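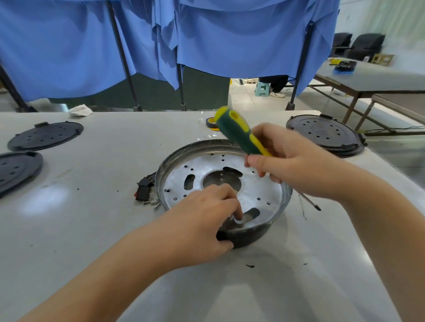 # Vedside Bench Assembly Notes: round housing, switch and cover

Home | Datasets | Notes | Changelog | Contact

## Summary

Vedside is a set of written assembly records for small round-housing units, kept at the Mathur workshop. Each record covers one unit on one bench, from bare housing to closed cover. The current release has 360 records. Text is in English, one file per record, UTF-8.

Maintainer: Archana Saxena
Bench procedure: Trilok Dhillon
Last revised: Sun 6 April

## Parts and supplies named in the records

- `housing`: round metal pan, dark outer wall, shallow rim
- `base_plate`: aluminum, with a ring of small round holes, kidney-shaped slots and a large center opening
- `cover`: round black plastic, perforated
- `switch`: small black rocker switch with metal terminals
- `screw`: silver; head type is recorded in `screw_head`
- `film`: clear plastic protective film
- `tape`: black electrical tape
- `driver`: hand screwdriver; powered drivers are out of scope

## Bench layout

Covers lie flat on the table, apart from each other. Screws go beside the housing, never inside it. A screw that drops through a slot is logged as `lost_under_plate` even when it is recovered. Tape stays behind the housing. The cloth is for wiping the rim before the cover goes on.

## Step codes

1. `S1` place housing, open side up
2. `S2` seat base plate, hold by hand near a slot
3. `S3` start screws by hand, then tighten
4. `S4` route wire clear of the rim
5. `S5` fit switch
6. `S6` tape exposed joints
7. `S7` remove film
8. `S8` fit cover and check clips

Steps `S4` and `S5` may be swapped. Film removed before `S7` is flagged `film_early`.

## Known problems

- The first 12 records use `lid` for `cover`.
- Clundatier and Farkura covers share one part code. They differ in clip spacing and should not be pooled.
- Plastic scraps on the table are not logged.
- Torque was not measured.

## License

Free for teaching and internal use. Ask before redistributing.

## Related

- Vedside Wire Routing Notes
- Farkura Cover Clips: fit table
- Mathur Bench Supplies List, February

## Comments

**Gunārs Šimkus**: Is `film_early` set when the film is only partly lifted?

**Archana Saxena**: Only when it is fully off. Partial lifting goes in the free text field.

**Bimla Dixit**: Record 9 has `S5` twice. The second one should be `S6`.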